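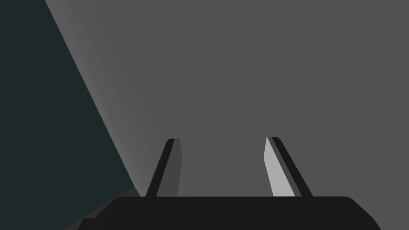
What is the Staltard Language School?
We are a small evening school for adults in Fludbridge. We teach English to people who already live and work in the area, and we also give beginners' courses in Portuguese and Polish.

The school opened in January with 4 pupils and one rented room above a shoe repair shop. Now 328 adults are on our list and we have our own building on Umport Road, with five classrooms and a kitchen where the coffee is free before eight in the evening.

Most of our teachers learned English as a second language themselves. We think this is useful, as they remember which parts were hard. When a pupil mixes up "since" and "for", the teacher has usually made the same mistake many times.

Classes are kept to nine people. We speak in the lesson from the first evening, also with beginners, and we leave the grammar book closed until the second half. Homework is short. It can be handed in late, but please hand it in.

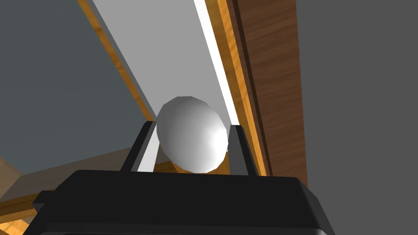
One pupil from the Tuesday-free timetable wrote to us that she had been afraid of the telephone for six years, and that after the spring course she rang the dentist alone and was understood the first time. She also wrote that the chairs in room two are too low. The chairs have been changed.

We are asked often about examinations. The school prepares pupils for the usual certificates, but this is a separate course and you do not need to take it. Many of our pupils only want to talk with their neighbours, or read the letters which come from the children's school.

Our library holds over 3,000 books, with a shelf of easy readers beside the door. Most of them came from the Matos bookshop when it closed. You may borrow two at a time, and there is no fine.

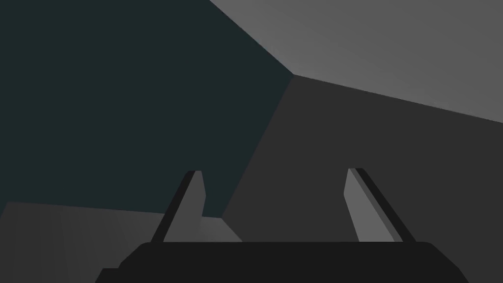 Do I need to take a test before I join?
A short talk with a teacher is enough, and it takes a quarter of an hour. We will suggest a group, and you may change it during the first three weeks.

The office is open from four in the afternoon until the last class ends. Please use the side entrance after six, as the front door is locked then. New groups start in January and after the summer holiday.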